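**From:** Effie Innes
**To:** Skerevwood Branch Libraries, Records and Local History list
**Date:** March 22, 2025
**Subject:** Re: [records-local] Proposed changes to the labelling of parish and estate maps

Dear colleagues,

I am replying to the message from Rory Baird, which I quote in part for those who joined the list after it was circulated.

> The reading room at Mackay currently holds around 600 sheet maps, and these have been labelled under at least two schemes. The older scheme gives the parish first, then the estate, then the year of survey. The newer scheme gives the surveyor first. Readers who ask for a map by its parish name are frequently sent to the wrong drawer, and staff at the desk have begun keeping their own pencilled lists.
>
> I propose that we adopt the newer scheme throughout and relabel the older material as it is requested. I would also ask whether the folders at Gallau, which have never carried labels of any kind, should be brought into the same series or left as they are.
>
> I would be grateful for comments from anyone who has handled the Gallau material.
>
> Rory Baird
> Mackay Reading Room

I have handled the Gallau material at some length and have read the proposal with interest. I support the principle of a single scheme. I do not, however, support the adoption of the surveyor-first form, and I should like to set out my reasons before the matter is settled.

The first concerns the readers. The enquiries received at this branch in February were overwhelmingly for places. Family historians, solicitors' clerks and students all arrive with the name of a parish or a farm, and very few know who drew the sheet they are seeking. A label which begins with the surveyor serves the cataloguer and the occasional specialist. It does not serve the person at the counter, who must then be walked through a concordance.

The second concerns attribution. A considerable portion of the estate maps carry no signature, and several carry a signature that belongs to a copyist. Under the surveyor-first scheme these would be filed under "Unattributed", where they would form the largest single group in the series. Euan Sutherland raised this difficulty when the newer scheme was first introduced at Kellovik, and I understand that the Kellovik staff now subdivide that group by parish. They have, in effect, restored the older order inside the newer one.

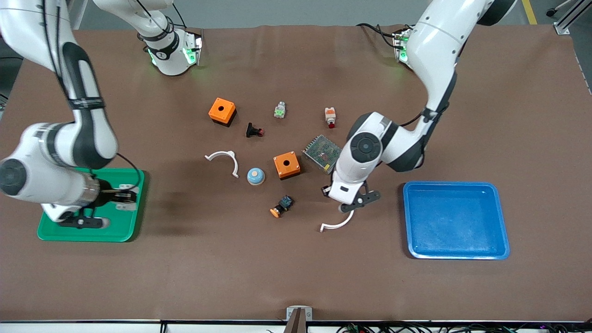
The third concerns the physical labels themselves. The older sheets bear a paper label on the verso at the lower left corner, fixed with wheat starch paste. These can be lifted by a conservator, but the process is slow and leaves a tide line on the softer papers. I would not wish to see it undertaken at the desk while a reader is waiting, as relabelling on request would tend to encourage. If labels must change, I would ask that the new reference be written in soft pencil beneath the existing label and that the label itself be left in place. The older references have been cited in published county histories and in a number of property files, and they ought to remain legible on the sheet for as long as the sheet survives.

As to the Gallau folders, I offer the following for the information of the list.

The folders came to us from an estate office and were arranged by the office for its own use. The order is that of the rent roll. It is irregular to modern eyes, but it is consistent, and it matches the rental ledgers held at Kellovik. A reader working on tenancies can move from a ledger entry to the corresponding folder without any finding aid whatever. To break that order and distribute the sheets amongst the general series would destroy evidence that cannot be recovered from the maps alone.

I therefore recommend that Gallau be kept as a separate series, in its original order, with a simple running number for each folder. A concordance by parish can be prepared alongside it. Priya Bellamy has already drafted entries for the eastern parishes and has kindly agreed to make these available to anyone who writes to her directly.

There is also the question of spelling. The maps give Gallau in 3 different forms, and the labels have followed whichever form appeared on the sheet. Whatever scheme is adopted, I would ask that the modern gazetteer spelling be used in the heading and that the spelling on the map be transcribed in the note field. The same rule should apply to farm names, where the variation is a good deal worse. Field names should be transcribed exactly and not modernised, as many have no modern form to which they could be brought.

I should add a word on dates. The older labels give the year of survey, and the newer labels give the year printed or written on the sheet. These frequently differ, sometimes by a generation where a tracing was made for a boundary dispute. Both are useful. My preference would be to give the date of the sheet in the heading, followed by the date of survey in square brackets where it is known from another source. The source should be named.

In summary of the action sought, I propose that:

- the parish-first form be adopted for the general series at Mackay and Skerevwood;
- existing labels be retained on all sheets, with any new reference added in soft pencil;
- Gallau be maintained as a separate series in rent roll order.

Hidayah Lumbantobing has asked that any change to headings be notified to her before it is applied, so that the online catalogue can be amended in the same week. She has also noted that the catalogue will not accept more than two date fields in a single record, and colleagues may wish to bear this in mind when commenting on the paragraph above.

Comments may be sent to the list or to me at the Skerevwood branch. Those who would prefer to inspect the Gallau folders before forming a view are welcome to do so by appointment. The folders are stored flat in the lower plan chest and should be requested two working days in advance. Pencils only, please, and kindly bring your own weights if you are able, as ours are on loan to Kellovik.

Yours sincerely,

Effie Innes
Local History and Maps
Skerevwood Branch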